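Opinion > Everyday Life > Essays

Keep the key under the neighbor's roof
by Melur Sinaga

When I moved into my building on Pokari Street, the woman from the second floor gave me her spare key before she knew my last name. I was surprised, and I thought maybe she had confused me with some other person. She had not. In this house everybody held a key for somebody, and she needed a new person, because the old one had moved away in November.

I think this custom is better than most locks, and I am sorry to see it go.

Last year the owners of our building put a keypad on the front door and offered one for each apartment, for $798. Many people said yes. I understand them. A code cannot fall behind the sofa, and you can send it to your sister by telephone. I have only a small key with a plastic tag, and it has spent many hours of my life in places where I was not looking. 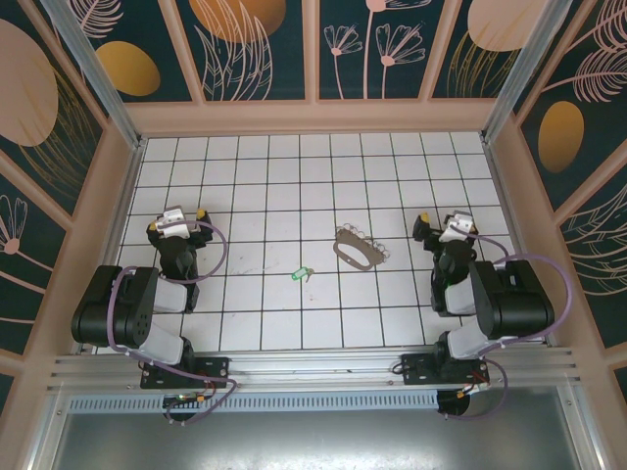 A green tag, a small key and a brown holder with split rings.

But consider what happens when you give a key. You must ring a bell and say a slightly embarrassing sentence: "Could you keep this for me?" The other person must find a hook or a drawer. After this, you are not strangers. She knows when you travel. You know that she is awake at six in the morning, and that she does not like to be called after nine.

A code asks for none of this. My friend Onia lives in a building with 51 apartments and can name two of her neighbors. When her kitchen pipe broke, she was in another city, and the company that manages the doors let the plumber in. It worked well – I do not say it did not. The water was stopped. Still, no one brought her a dry towel, and no one asked her later if the floor was ruined.

People tell me that trust of this kind is dangerous. Perhaps it is, sometimes. I grew up in a town of 3,000 people, where a bad neighbor was known to all by supper. In a big city you must judge for yourself, and you may judge wrong. I would still choose to judge.

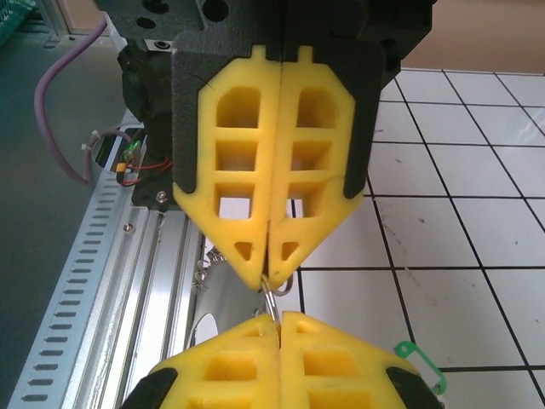

Two yellow fingers, side by side.

I did not buy the keypad. My neighbor's key hangs beside my own coats, and mine is in a blue sugar bowl on the second floor. In all these years I have needed it once, at one in the morning, in my socks. She opened the door, gave me the key, and told me my socks were too thin for the winter.

Recent essays
Why I still write the shopping list by hand
A bench is not wasted space
What we lose when the bakery closes at noon
Learning to say no in a second language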